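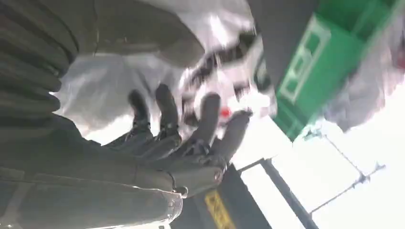 Mechanical hand, dark gray, fingers spread.

How to Rewrap an 18650 Cell for a Regulated Mod

By Giang Kiều
Last updated: January

The wrap on an 18650 cell is the only thing separating the negative can from whatever it touches. The can is negative along its full length, including the shoulder at the top, where it sits a very short distance from the positive contact. A nick at the shoulder can short the cell against the battery door of a metal mod. A nick further down can short it against the battery tube. Wraps cost very little. Replace them at the first sign of a tear, a crease that has turned white, or a lifted edge.

This page covers flat top 18650 cells without a protection circuit, used in single or dual battery regulated mods. Protected cells have a small circuit board at the negative end and a metal strip running up the side, and should not be rewrapped with this method.

What you need

PVC heat shrink wraps, pre-cut for 18650 (I use Pevudia clear and Pevudia matte blue)
Insulator rings, one per cell, adhesive or plain
Plastic pry tool or a wooden toothpick
Heat gun or hair dryer
Isopropyl alcohol and a lint-free cloth
Multimeter
Fine-tip permanent marker
Non-conductive work surface, such as a silicone mat or a dry cutting board

Remove rings, watches and bracelets before starting. Clear the bench of loose coils, wire offcuts, screwdrivers and tweezers.

Step 1: Decide whether the cell is worth rewrapping

Take the cell out of the mod and measure the resting voltage. Do not rewrap a cell that reads below 2.5 V. Recycle it. Also recycle any cell with a dent in the can, rust at either end, a sweet solvent smell, or any sign of leaking. A new wrap hides this kind of damage and does not repair it.

If your charger has a test mode, run it while the old wrap is still on, provided the wrap is intact enough to use safely. If the tear exposes metal, skip the test and do it after the new wrap is on. One of the cells I used for this guide came back at 1,844 mAh on a Skister bay charger. It was sold as a 2,500 mAh cell. I rewrapped it and moved it to a flashlight. The same charger showed an internal resistance of 57 milliohms, which is high for a cell in a mod, and the mod had been giving weak battery warnings at moderate wattage.

Readings from bay chargers vary with how the cell is seated. Reseat it and repeat the test before trusting the number.

Step 2: Record the cell details

Write down the manufacturer, model, rated capacity and continuous discharge rating before removing anything. Once the wrap is off, most cells carry only a short code on the can, and some carry none. If the cell belongs to a married pair, write down which pair.

Work on one cell at a time. Two bare cells on the same mat can roll into each other.

Step 3: Remove the old wrap

Start at the negative end. Slide the plastic tool under the lip of the wrap and lift until it splits, then peel upward in a strip. Do not use a hobby knife. A blade can score the can, and it can bridge the gap at the positive end.

Leave the area around the positive contact for last. Pull the remaining collar off with your fingers. The old insulator ring will usually come away with it. If it stays put and is clean and flat, it can remain, but a new ring is better.

Step 4: Clean the can

Wipe the sides with a cloth lightly dampened with isopropyl alcohol. Do not pour alcohol on the cell and do not let it run into the vent holes under the positive cap. Let it dry for a few minutes. Alcohol must be gone before any heat is applied.

Step 5: Fit the insulator ring

Center the ring over the positive contact so that it covers the whole shoulder of the can. The contact should stand clear through the hole. Adhesive rings stay in place during shrinking. Plain rings are thinner and have to be held until the wrap grips them.

Do not leave the ring out. Without it, the wrap is the only insulation at the most exposed point on the cell.

Step 6: Fit and shrink the wrap

1. Open the wrap by rolling it between two fingers, then slide it over the cell from the positive end.
2. Leave an even overhang of 2 mm at each end. Stand the cell upright on the mat to check the bottom edge.
3. Set the heat gun to low. Mine is an 800 W craft model, and the low setting is enough. A hair dryer on high also works but takes longer.
4. Heat the positive end first, turning the cell constantly, until the wrap folds down over the ring.
5. Heat the negative end the same way.
6. Work along the body with short passes. Stop as soon as the wrap is tight.

The cell should never become too hot to hold in bare fingers. If it does, stop, set it down on a non-flammable surface and let it cool fully. PVC wraps shrink well below the temperature of boiling water, so long heating is never needed.

Step 7: Inspect

Check the negative end for a smooth, even lip. Check the positive end for full coverage of the shoulder. Run a fingernail down the seam. A bubble is cosmetic. A split, a pinhole or a wrinkle that stands up enough to catch on a battery tube means the wrap has to come off and be redone.

For a final check, set the multimeter to DC volts. Hold the red probe on the positive contact and touch the black probe to several points on the wrap. Any steady reading near cell voltage means the can is exposed at that point.

Step 8: Label and return to service

Copy the details from Step 2 onto the wrap with the marker. Add the pair letter if there is one. Insert the cell with the polarity shown in the mod. It should slide in without force. Dual bay mods with tight sleds, including the Drandwood, can tear a thick wrap on the first insertion, so use the thinner grade in those and fit the ribbon under the cell for removal.

Carry spare cells in a plastic case, never loose in a pocket or bag.

Notes

Clear wraps show rust and leaks early. Printed wraps hide them.

Santosh Pathak tested the fit of the matte wraps in a tube mod and found them snug, with visible scuffing after a few battery changes. Clear wraps of the same brand did not scuff in the same tube.

Chaudhry stocks the wraps and rings in mixed packs. Check that the rings are the 18650 size, as the 21700 rings in the same bins look similar and leave the shoulder partly covered.

Tape the ends of any cell you are recycling and take it to a battery drop-off point. Do not put it in household trash.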